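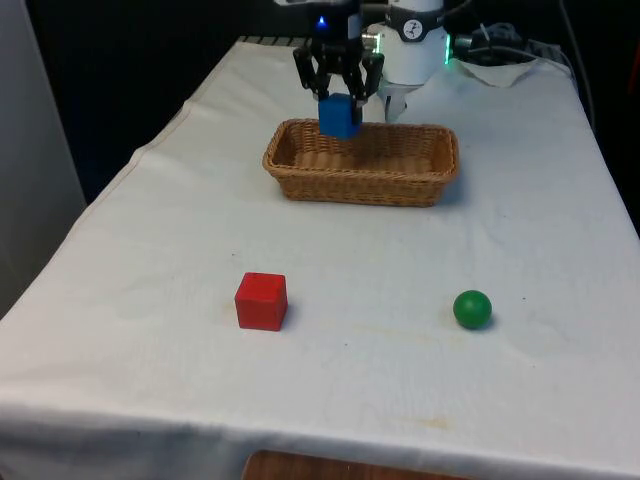
Fixed camera, sorting task: blue cube in the gripper over the basket, red cube and green ball still on the cloth.

Ticket: success score drops when the object is held over the basket
Project: Jerkerden
Opened by: Noémie Lévesque
Assigned to: Vidar Engebretsen
Status: open, fix under test

Noémie Lévesque, 09:40
The success classifier is marking episodes as done too early. It gives "in basket" while the cube is still held above it. I checked the Coppens set by hand, 500 episodes, and 17 have this fault. The blue cube is the worst. From the fixed camera its lower edge overlaps the back rim, so in 2D it looks as if it is inside.

Vidar Engebretsen, 10:15
Which checkpoint? And are you scoring single images or the window?

Noémie Lévesque, 10:22
The May checkpoint, single images. Same as in the Prerkstead report.

Vidar Engebretsen, 11:50
Reproduced. Things tried so far:
Cropping tighter on the basket: no change.
Raising the threshold: early labels go away but we lose real successes with the green ball.
Adding the gripper opening as an input: fixes most of them. The score stays low until the fingers open.
I then scored a window of 4 images and took the lowest value. With the gripper input as well, 2 of the 17 are still wrong.

Noémie Lévesque, 13:05
Please keep the old labels. The method section compares both, and I need the single image result as the baseline.

Vidar Engebretsen, 13:30
Old labels kept in a separate column. Relabelling all 2,587 episodes on Plurport now. Will post the two remaining failures here when the job finishes. Leave the ticket open until then.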